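May 2018

Cloth first, then bags, then the bin. I kept to that order. The teal-green cloth has a fine grid texture, and Gus Lindqvist calls it the waffle. It creases along any bend and keeps the crease, so a flat fold needs a second press by hand. I timed one fold at 15 seconds and did not bother timing the rest. 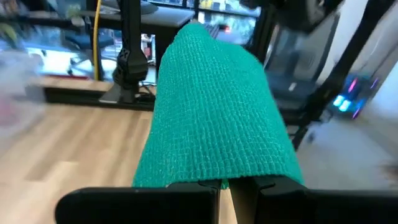

Bags

Clear film, supplied by Marinho, 13 to the packet. They are thinner than the Sulix ones we used in October and crumple as soon as they are put down. On a pale wooden top they are hard to find again. Over the green strip the creases at least show up white. 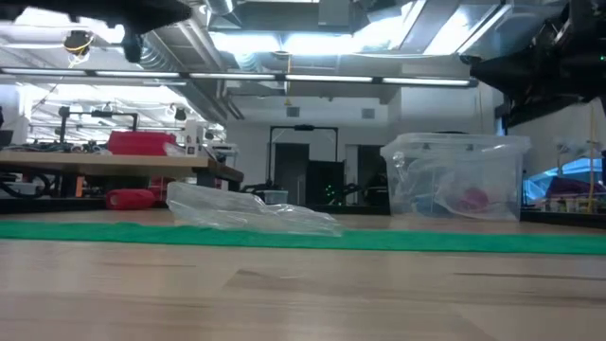 Bin

The clear one with the wide rim. It was bought for the Flenham bench and moved to Kornbridge with everything else. Crinkled film takes up far more of it than the items do. I should press the air out first. Small pink things sink to the bottom and have to be fished out from under the plastic.
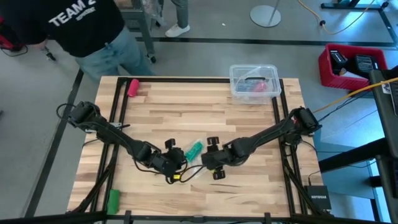

Teal-green item in its bag, mid-table; storage container at the top right corner.

My list for the bin is still wrong. It gives the volume by item and allows nothing for packaging, so the total comes out well under what the lid will close over. With the wrinkled film filling much of the bin and one small pinkish-red object near the bottom, the figure on paper means very little. I will add a column for film. Gus wants heavier bags, order code 315, and I have asked for 2 packets. Label for the lid still to do.

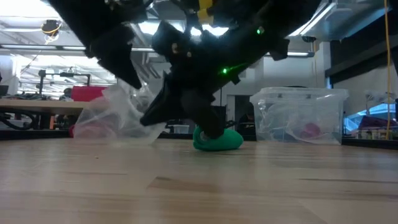 Storage at Kornbridge needs a shelf before any of this is worth repeating. The lower one is too shallow for a bin with a lid on. A bag left standing on the table, crumpled and with something pink in it, takes up space that I want for folding. Shelf brackets tomorrow, if the shop has them.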